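Search this site
Search
Visit notes: Pelteo open day, 31 Jan 2025

The Pelteo workshop at Kerslake opened to visitors for one afternoon. Entry was in groups of 20, and each group had 50 minutes on the floor. Unai Marín led ours. The subject was small-item handling: how loose goods are sorted, bundled and put away between jobs.

The first bench had a light wooden top with a dark metal frame along its edges. Small coloured items are sorted here into shallow baskets.

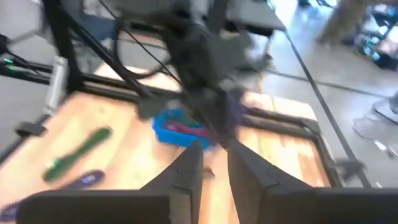
Marín prefers shallow baskets to deep tubs for this work. The contents stay in one layer and can be checked from standing height. The drawback is stacking: baskets with a low rim take up a good deal of shelf length. Pelteo tried lidded boxes from Prusis last May and went back to open ones after four weeks.

Cables took up most of the session. The workshop's rule is that a cable is coiled in its natural lay, never wound round the hand and elbow, and strapped once near the connectors. Braided leads hold a flat coil without help. Plain black ones do not, and a fabric strap is used. 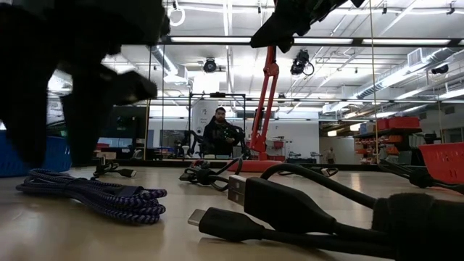 Labelling was less convincing. Tags are used on some leads and not on others, and there is no agreed length code. A visitor asked about charge-only USB leads, which look the same as data leads. The answer was a tester made by Fonex, kept in the office. I would keep it on the bench.

Storage follows distance. Items in daily use stay in bins by the work surface, hand tools go in drawer cabinets, and slow stock goes on the tall shelving.
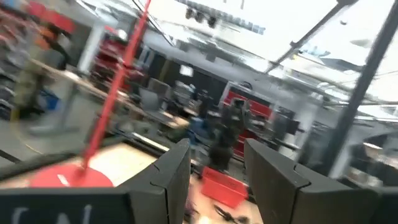 Red bin by the work surface, with tool cabinets and shelving further back.

Floor space was adequate, although two groups overlapped near the end. The handout covers coiling only and omits the drawer layout.

We use cookies to improve this site. Accept | Settings
Contact | Copyright | Back to top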